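校园快递点晚高峰排队情况调查报告

课程:社会调查方法
小组成员:Zanele Zulu、Reshma Xaba

一、选题缘由

我们住在Arnwood宿舍区,取快递一般去东门的Fuvadow代收点。开学以后,傍晚下课那段时间队伍常常排到自行车棚,有同学为了取一个小件要等到错过晚饭。同学之间对排队的原因说法不一,有人说是人手少,有人说是取件码不好找,也有人觉得大家都挤在同一个时间去。我们想用一次小规模调查看看哪种说法比较站得住脚。

二、调查方法

调查分两部分。第一部分是问卷,在宿舍楼群里发放,收回有效问卷388份。问卷问了平时取件的时间、能接受的等待时长、有没有请人代取过。第二部分是现场计时,由两名组员在代收点门口轮流记录,从排到队尾开始算,到拿着包裹离开柜台为止,共记录39人次,都在下午五点到七点之间。

正式发放之前做过一次试填,发现“高峰期”这个词每个人理解不同,后来改成了具体的钟点。

三、主要结果

问卷中,多数人选择下课后顺路取件,中午去的人较少,晚上八点以后去的最少。问到为什么不在晚上去,回答最多的是“不知道几点关门”。代收点的营业时间贴在门内侧,站在外面看不到。
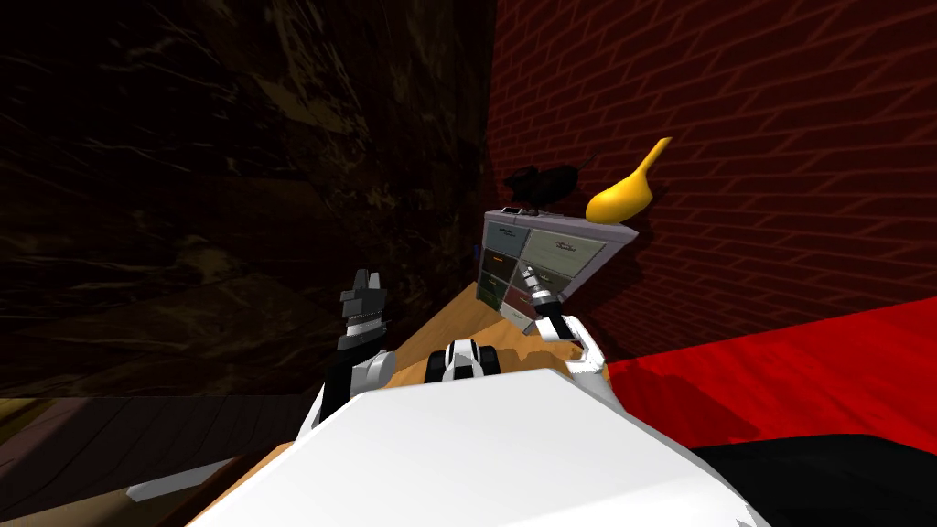 现场记录的等待时间差别很大。最长的一次是29分钟,当时刚好有一车新件到店,两个窗口关了一个,店员去后面卸货。没有到货的时候,队伍走得并不慢。由此看,卸货时间和下课时间重叠是一个比较明显的原因。

取件码的问题也存在,不过影响没有我们原先想的那么大。拖慢队伍的主要是短信里有好几个码、到了柜台才开始翻找的情况。另外,Nurmi超市寄来的箱子体积大,单独放在里间,店员每次都要走进去拿。

四、建议

1. 把营业时间贴到门外,同时发到各楼的群里。
2. 和配送方商量,把傍晚那一车提前到四点以前。
3. 大件在门口另设一个领取位置。

我们把前两条告诉了代收点的负责人。第一条他同意,第二条他说要问Berneck配送站,提交报告时还没有答复。

五、不足之处

问卷只在Arnwood发放,西区的同学基本没有覆盖到。计时集中在十月,没有包括购物节之后包裹最多的那几周。门口计时靠人工记录,队伍拐弯的时候容易看漏,有几条记录因为起始时间不确定,没有计入。

六、分工

Zanele Zulu负责问卷设计和数据整理,Reshma Xaba负责联系代收点和撰写初稿。现场计时两人共同完成。问卷原文和计时表见附录。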